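Never Give Up, Says the Cloth

Why I can't stop reading other people's clothes
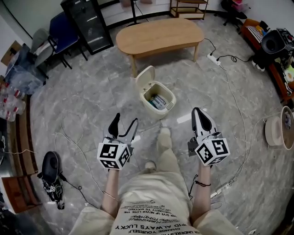

Words to live by: "Change yourself" and "Never give up", in black on beige.

I read clothes. On trains, in queues, at my own kitchen table, I can't help it (my eyes go straight to the lettering before I've taken in the face above it). Last March I sat opposite a man whose jumper said YES TO THE LAKE and I've been thinking about that lake ever since!

My own habit began with a nightshirt from Hukby, a little shop that used to sell seconds by the bus station. It cost 9 pounds and told me, across the chest, to BE MORE RIVER. I wore it for 11 years. Did I become more river? I moved house twice and learned to swim, so make of that what you will.

What I love is the slogan that's gone slightly wrong – a word missing, a line that starts as advice and wanders off. I'd take one of those over the tidy stuff from Vitell any day, where everything says "breathe" in tiny grey letters and costs 60 pounds. Breathe! I was going to anyway.

My drawer now holds roughly 20 of them, and the river one is mostly holes. I still put it on when I've got a difficult phone call to make.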